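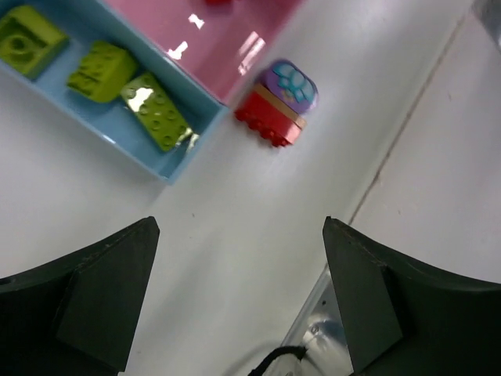 *Green bricks in the light blue tray, with a red and purple stack on the table ahead of the open fingers. Holby bench, student sorting project.*

# Visit to the Holby student robotics project

Aug 3, 2023

The summer project at Holby is in its second year. Students who have finished the introductory programming course get one bench, one pair of arms and one task, and they keep the same task until the November review. The task this year is sorting toy bricks into a row of compartments. The project is called Kun, after the software package the students started from, and very little of the original package is left.

I was shown around by Dorottya Veres, who runs the course, and by two of the students, Norbert Bozsik and Torquil Chisholm. Ferenc Szalai looks after the hardware and joined us for the second half.

## The bench

The work surface is a plain white tabletop inside a frame of aluminum profile. The two arms are mounted on metal base plates at the front and reach across to the compartments. Each gripper has a small sensor module above it, and a purple cable runs back from the module along the arm.

Cable routing took more of the spring than anyone had planned. The first version was tied too tightly at the wrist, and the connector pulled out when the wrist turned far enough. The current version leaves a wide loop at the elbow. Szalai's rule is that every cable gets tested at the joint limits by hand, with the power off, before a program is allowed to move the arm. He keeps a log of these tests and the students sign it.

The bricks are the large type made for small children. They were chosen for the width of the gripper opening and because a dropped one does no damage. Glossy plastic was not an ideal choice for the vision side. Under the bench lights the studs and the tray walls throw white highlights, and the early color classifier read a highlight as a separate object. Bozsik's fix was to mask out saturated pixels before the color step. He tried matte spray on a few spare bricks as well, but it came off on the fingertips.

## How the task is run

A run starts with bricks placed by a student, and the arms are expected to move each one to the compartment assigned to its color. Some runs start with bricks already joined together. Those are harder. A joined piece can be carried as a unit, or one arm can hold it while the other pulls, and the program has to choose.
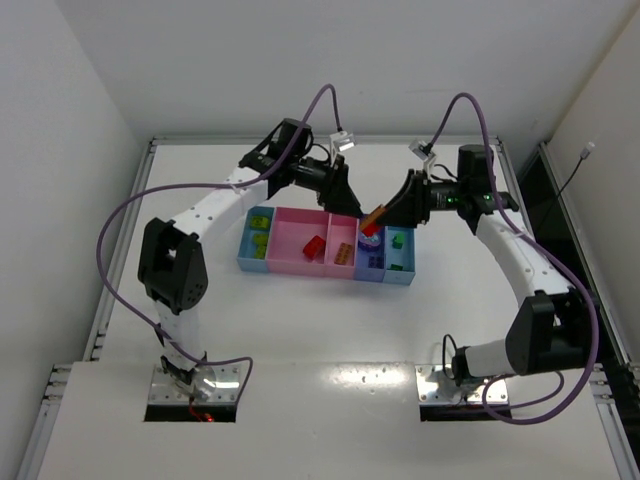 The choice is made from the length of the piece and the number of colors detected on it. Chisholm wrote this part. It worked on the first set of pieces and failed on any piece with a printed tile, where the pattern added a color that did not belong to a brick. He now ignores color regions below a minimum area. The threshold was set by trial and he expects to change it again.

Collision handling is simple. The compartment row is treated as shared space, and only one arm may move over a given section unless the task calls for both. In that case the speed is cut and the second arm waits at a fixed approach point. I asked whether this slows things down. It does - a joined piece takes several times as long as a single brick - but the students accepted that after bending a fingertip in the first month.

## Results so far

The group has logged 2,000 runs. On single bricks the success rate is high enough that they no longer track it closely. On joined pieces it stands at 70 percent. Most of the failures are grasps that close on the edge of a stud and let the piece rotate. The target for November is a full set of eight joined pieces with no manual reset.

Abdul-Rahman Bawa from Grallgate, which lends the project its test software, reviews the logs with the students once a month. His last comments concerned labeling: two students had been marking the same kind of slip under different names. They have since agreed on a list of five failure types, printed and taped up next to the monitor.

## Practical notes

- Visits are by arrangement with Dorottya Veres. Groups should be small, as the bench can only be approached from the front.
- The Tremine bus stop is closer than the parking lot.
- Long sleeves should be rolled up near the arms.
- The run logs can be read on site, and copies are available after the November review.

The students asked for spare bricks in any color other than green.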